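Bastmont Shared Workshop / Tool Support
Ticket: Grisia hand gripper, right pad slipping and jaws closing unevenly
Opened by: Tahmineh Shokri
Assigned to: Arturo Pellegrini
Status: Open, waiting on parts
Month: August

Reported problem
The right hand gripper of the Grisia pair drops small printed parts when I lift them. It closes, holds for a second or so, then the part rotates and falls out of the bottom. Flat pieces are worse than round ones. The left hand gripper is fine with the same parts. I built both from the same Drarkow kit files and used the same pad material.

Tried before opening the ticket:
Wiped the pads with alcohol. No change.
Tightened the pad screws. Slightly better, then back to the same.
Swapped the return spring with the one from the left gripper. No change.

Reply, Pellegrini, 10:15
How many drops are you getting? Please run the same part through both grippers so we have something to compare. Also check for side play at the pivots with the trigger released. If a bushing is loose in its hole you can usually feel it by rocking the arm with a thumb.

Reply, Shokri, 11:40
Ran 26 lifts with each, same bracket every time. Right gripper dropped 8. Left dropped 2, and one of those was me letting go early. No side play I can feel at the bushings. With the jaws fully closed there is a gap at the bottom of the pads on the right gripper. A sheet of paper slides in there and stops halfway up. On the left gripper it won't go in at all.

Reply, Pellegrini, 13:05
That sounds like the pads meeting at the tips first. Two possible causes: a pad block sitting crooked on its arm, or the padding lifting at the lower end. Back the block screws off, close the jaws on a flat 6 mm spacer, and retighten while it is held. Then repeat the paper test. Don't sand the padding yet.

Reply, Shokri, 15:30
Did the spacer step. Paper now stops about a quarter of the way up. Another set of 26 gave 6 drops, so better but not fixed. The padding on that gripper is fraying as well, and I think it needs replacing before we adjust anything else. Pictures attached.

Reply, Pellegrini, 16:10
Agreed, change the padding. I have asked Orakzai for a new strip of the same thickness. Cut it a little long, glue it, and trim after it sets so the edge doesn't pull. Replace both sides of the jaw together. Leave the ticket open until the paper test passes.

Attachments (2)
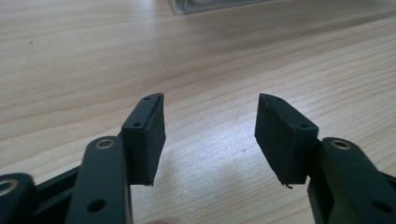
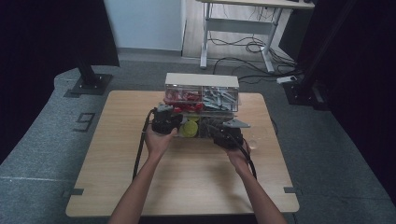 Grippers at the test table, with the clear plastic box at the back.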